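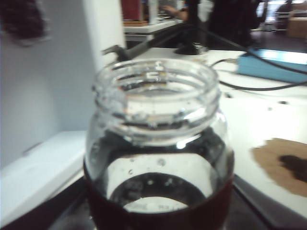
My project looked at how households in Betberg keep food from going to waste, a subject I've loved ever since my nan taught me to pickle beetroot. I spoke with 18 families over 7 weeks, mostly in their kitchens, and came away with far more stories (and chutney!) than I could ever fit in here. Nearly everyone saves their glass jars, the clear kind with a threaded neck, though a missing lid or droplets clinging to the inside walls will start a lively argument about whether one is fit for filling.

The families threw out less fruit in September than I had expected, and I'd dearly like to go back in summer and ask them all again.

Ha-rang Hwang

7 comments
18 shares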